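Ticket: Lectionary readings feed skipping the Psalm
Opened by: Maya Hourani, parish office
Status: open

Hi again! So I put the bulletin together in Prindlow the way I always do, and the Psalm has dropped out of the order of service. First reading is there, Gospel is there, and where the Psalm should be I get a blank line and then the hymn. It started in April with one bulletin and I just typed the Psalm in by hand, but now it's every week.

Things I've tried so far – signed out and back in, switched the translation and switched it back, and made a brand new template (the old one had 9 sections, the new one has 10, same blank line in both).

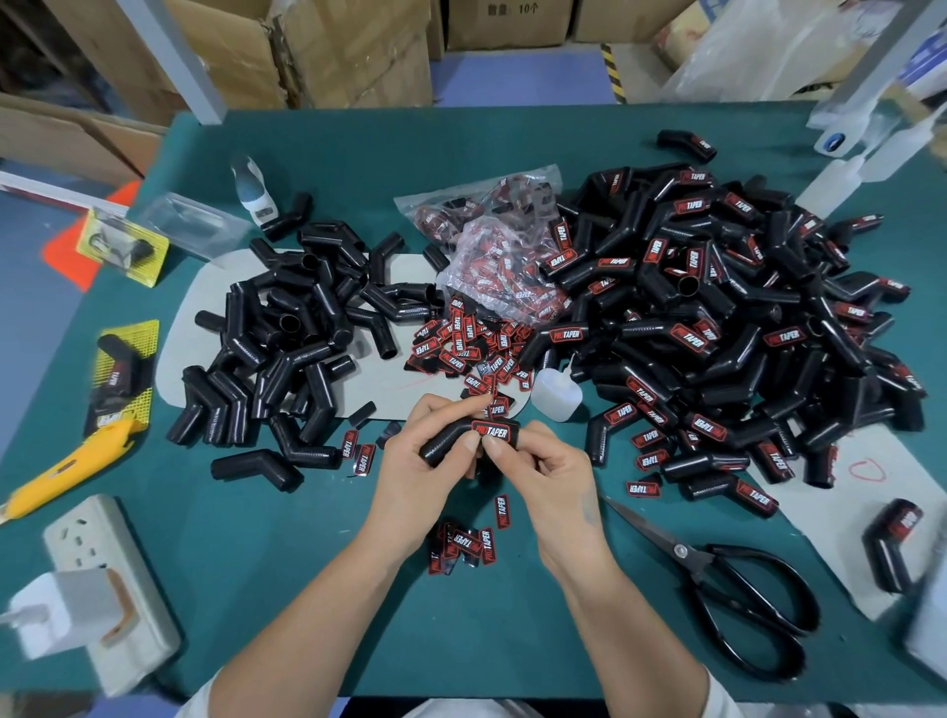
Update, 25 Jul 2024. Enda Duggan from support asked me to check the numbering setting, and he may be onto something! Ours was set to the Greek numbering, and I have no idea who picked that. I changed it to Hebrew and Psalm 80 came right up in the preview. Hooray! Then I tried Psalm 144 and got the blank line again, so we're halfway there, I guess.

Nadège Chevalier does the large-print version on her own laptop and hers is missing the same one, so I don't think it's my computer. Enda wants the export file and I've attached it. Could someone also tell me if the sung responses come from the same feed? Our cantor is asking and I'd like to print hers early.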